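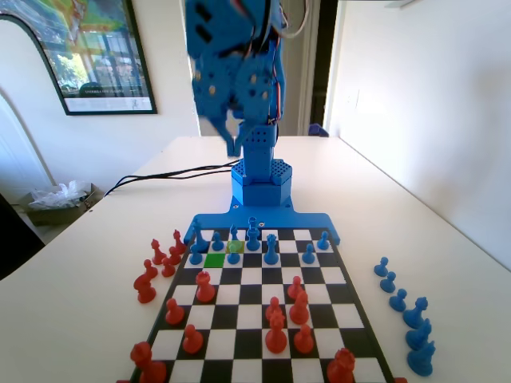 파란 말과 빨간 말이 남아 있는 종반의 체스판. 파란 킹은 아직 맨 뒷줄에 있다.

홈 | 생활 | 놀이와 취미 | 사람 | 지난 호 | 구독

흑백이 아닌 체스

2022년 6월 29일
글 아니크 보드리(Annick Baudry)

체스를 한국어로 배운 사람은 "백이 먼저 둔다"라는 문장을 가장 먼저 배웁니다. 저는 어릴 때 프랑스어로 배웠지만 문장은 같았습니다. 그래서 전주의 체스 교실 '태플리(Tapley)'에 처음 갔던 날, 저는 의자에 앉은 다음에 한참 말을 내려다보고 있었습니다. 한쪽은 파란색이고 한쪽은 빨간색이었습니다. 백이 없으면 누가 먼저 둡니까?

"빨강이 먼저예요." 맞은편에 앉은 초등학생이 저에게 가르쳐 주었습니다. 그리고 제가 한국어를 못 알아들었다고 생각했는지, 손가락으로 제 앞의 빨간 폰을 가리켰습니다. 저는 그 폰을 두 칸 앞으로 밀었습니다. 그날 저는 졌습니다.

이 글은 그 교실과 색깔이 있는 체스 말에 대한 글입니다. 체스를 잘 두는 방법은 다른 분이 써야 합니다. 제 점수는 가장 좋았던 때에 1536점이었고, 그 후에는 내려가기만 했습니다.

말을 고르는 일

태플리를 운영하는 키스 헵든(Keith Hebden) 씨는 한국에서 영어를 가르치다가 체스를 가르치게 된 사람입니다. 교실은 오래된 상가의 이층에 있고, 아래층은 이불 가게입니다. 계단에 솜 냄새가 조금 납니다. 벽에는 선반이 길게 있고, 선반에는 체스 말이 든 상자가 쌓여 있습니다. 상자마다 종이가 붙어 있는데 글씨가 영어와 한국어가 섞여서 "나이트 1 없음", "킹 OK"처럼 적혀 있습니다.

헵든 씨는 처음에 나무로 된 흑백 세트만 샀다고 합니다. 보기에 좋고, 손에 잡았을 때 무게가 있고, 어른들이 좋아합니다. 그런데 교실에 오는 사람의 반 이상이 아이들이었습니다. 아이들은 집에서 화면으로 체스를 두다가 옵니다. 흑백 말을 보면 할아버지 물건이라고 생각합니다. 어느 날 그가 '달베르크(Dalberg)'라는 작은 가게에서 파란 말과 빨간 말을 사 와서 책상에 놓았더니, 모두 그 책상에 앉으려고 줄을 섰습니다.

"저는 조금 슬펐습니다. 나무 세트가 훨씬 비쌌거든요." 그가 말했습니다.

저는 그 후로 색깔에 대해서 생각하게 되었습니다. 체스판은 보통 밝은 칸과 어두운 칸으로 되어 있습니다. 말까지 밝은색과 어두운색이면, 어두운 말이 어두운 칸에 섰을 때 눈이 피곤합니다. 특히 저녁에 전등 하나만 켜고 둘 때 그렇습니다. 저는 구석에 있는 검은 비숍을 못 보고 퀸을 잃은 일이 여러 번 있습니다. 검은 칸과 흰 칸 위에 파란색과 빨간색이 서 있으면 그런 핑계를 댈 수가 없습니다. 판에 속하는 색과 말에 속하는 색이 따로 있기 때문입니다.

물론 나쁜 점도 있습니다. 기보를 읽을 때 머리가 한 번 더 일해야 합니다. 책에는 "백의 수"라고 쓰여 있는데 제 앞에는 빨강이 있습니다. 태플리에서는 빨강이 백의 역할을 하고 파랑이 흑의 역할을 합니다. 그러나 씰턴(Cilton)에서 온 손님 한 분은 자기 클럽에서는 파랑이 먼저라고 했고, 이 문제로 헵든 씨와 차가 식을 때까지 이야기했습니다. 결론은 없었습니다. 제 생각에는 시작하기 전에 한 번 물어보면 됩니다.

색을 구별하기 어려운 사람도 있습니다. 빨강과 초록이 어려운 분은 많아도 파랑과 빨강은 비교적 쉽다고 들었습니다. 그래도 사람마다 다르니까, 헵든 씨는 새로 온 분에게 먼저 두 색의 폰을 손에 쥐여 주고 괜찮은지 묻습니다. 저는 이 습관이 마음에 듭니다.

여섯 가지 모양

색이 바뀌어도 모양은 그대로여야 합니다. 이것은 헵든 씨가 세트를 고를 때 제일 까다롭게 보는 부분입니다. 룩의 머리는 성벽처럼 파여 있어야 합니다. 비숍은 주교의 모자처럼 끝이 뾰족해야 하고, 킹의 머리에는 십자가가 있어야 합니다. 나이트만 동물의 얼굴이라서 아이들이 제일 먼저 이름을 외웁니다.

선반의 맨 위에는 그가 사고 나서 후회한 세트도 있습니다. '트루르코라(Trurkora)'라는 이름의 세트인데, 말이 모두 원기둥이고 높이만 조금씩 다릅니다. 상자에는 아주 아름다운 설명이 쓰여 있습니다. 저도 사진으로 봤으면 샀을 것입니다. 하지만 실제로 두어 보면 비숍과 퀸을 계속 헷갈립니다. 우리는 그 세트로 한 판을 두다가, 제 퀸이라고 믿은 것이 처음부터 비숍이었다는 것을 중간에 알게 되었습니다. 그 세트는 이제 책을 받치는 데 씁니다.

좋은 말은 위에서 봐도 알 수 있고 옆에서 봐도 알 수 있습니다. 서서 구경하는 사람은 위에서 보고, 앉아 있는 사람은 비스듬하게 봅니다. 앉은 사람에게는 상대편 뒷줄이 멀고 좁게 보입니다. 그래서 키의 차이가 중요합니다. 킹이 폰 사이에서 뚜렷하게 높아야 멀리에서도 "아, 저기 있구나" 하고 압니다. 종반이 되어 킹 옆에 폰만 남아 있으면 이 키의 차이가 조금 쓸쓸하게 보이기도 합니다.

판의 크기도 문제입니다. 한국의 가게에서는 말과 판을 따로 파는 경우가 있습니다. 저는 처음에 예쁜 판을 먼저 사고 나중에 말을 샀는데, 말의 바닥이 칸보다 커서 서로 어깨를 밀었습니다. 헵든 씨의 방법은 간단합니다. 폰 네 개를 한 칸에 모아 세웁니다. 네 개가 꼭 맞게 들어가면 그 판과 말은 함께 살 수 있습니다. 더 넓으면 말이 외롭고, 안 들어가면 싸웁니다.

중반에서 종반으로

저는 체스에서 종반을 제일 좋아합니다. 처음에는 말이 너무 많아서 무섭습니다. 중반에는 제가 무엇을 하고 있는지 모릅니다. 말이 절반쯤 사라지고 칸이 많이 보이기 시작할 때 비로소 숨을 쉴 수 있습니다.

태플리의 수요가 많은 수업도 종반 수업입니다. 한 번에 30분이고, 시계를 쓰지 않습니다. 헵든 씨가 어떤 모양을 미리 놓아 두면 두 사람이 앉아서 먼저 오 분 동안 아무 말도 만지지 않고 보기만 합니다. 이 시간이 저에게는 아주 길었습니다. 유럽에서 배울 때는 선생님이 바로 "두어 봐"라고 했습니다. 여기에서는 손을 무릎에 놓고 봅니다. 그러면 이상한 것이 보이기 시작합니다. 빨간 룩 하나가 상대편 가까이까지 가 있는데 도와줄 친구가 멀리 있습니다. 파란 폰들은 아직 집을 떠나지 않은 것 같습니다. 퀸 옆에 폰이 너무 가까이 서 있어서 퀸이 움직이기 불편해 보입니다.

같이 앉은 중학생은 저와 완전히 다른 것을 보았습니다. 그 학생은 처음부터 비숍 이야기만 했습니다. "이 비숍은 지금 일을 안 해요." 한국어로 말에게 일을 안 한다고 하는 것이 저에게는 재미있었습니다. 프랑스어로는 나쁜 비숍이라고 합니다. 나쁜 것보다 일을 안 하는 것이 조금 더 희망이 있는 것 같습니다.

그리고 또 하나, 한국어에서는 체스 말도 '말'이고, 타는 동물도 '말'이고, 입으로 하는 것도 '말'입니다. 제가 한국어를 배운 지 얼마 안 되었을 때 "말이 많다"라는 문장을 교실에서 들었습니다. 저는 판 위에 말이 많다는 뜻으로 알고 고개를 끄덕였습니다. 사실은 제가 말이 많다는 뜻이었습니다.

잡은 말은 어디에 두는가

판 밖의 이야기도 쓰고 싶습니다. 잡은 말을 두는 방법을 보면 사람의 성격이 보입니다. 어떤 분은 판 옆에 군인처럼 줄을 세웁니다. 어떤 아이는 주머니에 넣고 집에 갑니다. 그래서 상자에 "나이트 1 없음"이라고 쓰여 있는 것입니다. 헵든 씨는 작은 접시를 두 개씩 준비했습니다. 처음에는 도자기 접시였는데 말이 떨어질 때 소리가 커서 펠트를 깔았습니다.

정리할 때는 색을 나누어서 넣습니다. 흑백 세트보다 이 점은 확실히 빠릅니다. 파란 주머니에 파란 말, 빨간 주머니에 빨간 말이라서 다섯 살 동생도 도울 수 있습니다. 주머니는 아래층 이불 가게에서 남은 천으로 만들어 준 것입니다. 그래서 어떤 주머니는 파란색이지만 꽃무늬가 있습니다.

닦는 것은 한 달에 한 번 합니다. 미지근한 물에 수건을 적셔 꼭 짜고, 하나씩 닦은 다음에 창가에 세워 둡니다. 나이트의 귀와 룩의 파인 곳에 먼지가 많습니다. 거기는 부드러운 칫솔로 합니다. 저도 6월에 한 번 도왔습니다. 나무 세트는 물을 쓰지 않고 마른 천으로만 닦습니다.

처음 사는 분에게

독자 중에 체스를 시작하려는 분이 계시면, 제가 헵든 씨에게서 배운 것을 적습니다.

말은 모양을 먼저 보고 색은 나중에 보십시오. 가게에서 눈을 감고 손가락으로 만져서 여섯 가지를 알 수 있으면 좋은 말입니다. 직원이 이상하게 볼 수 있지만 괜찮습니다.

판은 빛이 나지 않는 것이 좋습니다. 반짝이는 판은 전등이 비쳐서 한쪽 사람만 불편합니다. 칸 옆에 글자와 숫자가 있는 판은 기보를 배울 때 편하고, 없는 판은 깨끗해 보입니다. 저는 없는 판을 샀고, 지금도 가끔 구석에서부터 손가락으로 셉니다.

여분의 퀸이 있는지 물어보십시오. 폰이 끝까지 가면 퀸이 될 수 있는데, 여분이 없으면 룩을 거꾸로 세우게 됩니다. 규칙을 엄격하게 보는 대회에서는 거꾸로 선 룩은 그냥 룩입니다. 저는 이것을 씰턴의 대회에서 배웠습니다. 비싼 수업이었습니다.

책은 한 권이면 됩니다. 태플리에는 손님들이 돌려 읽는 종반 책이 있는데 245쪽이고, 34쪽만 유난히 더럽습니다. 킹과 폰의 싸움이 나오는 쪽입니다. 모두 거기에서 막히는 모양입니다. 저도 커피를 한 방울 흘렸습니다.

저녁의 교실

마지막으로 갔던 저녁에는 비가 왔습니다. 손님이 적어서 헵든 씨와 제가 두었습니다. 저는 빨강이었습니다. 그는 차를 마시면서 아주 천천히 두었고, 저는 급하게 두었습니다. 그가 룩을 잡아서 꽃무늬 주머니 옆의 접시에 놓을 때 펠트 때문에 소리가 나지 않았습니다.

중간에 아래층 사장님이 올라와서 한참 판을 보더니 누가 이기고 있느냐고 물었습니다. 헵든 씨는 빨강이라고 했고 저는 파랑이라고 했습니다. 사장님은 체스는 모르지만 장기는 안다고 하면서, 장기 말은 한쪽이 빨간색이고 한쪽은 파란색이나 초록색이라고 했습니다. 저는 그때까지 그것을 한 번도 생각하지 않았습니다. 헵든 씨도 조용했습니다. 다음 주에는 사장님이 집에 있는 장기판을 가지고 오기로 했습니다.

관련 기사
종이 카드 한 벌을 오래 쓰는 방법
이불 가게에서 남은 천으로 만드는 주머니
비 오는 날의 보드게임 책상
외국인이 배우는 장기: 포는 왜 뛰어넘는가
나무 장난감을 닦는 마른 천 고르기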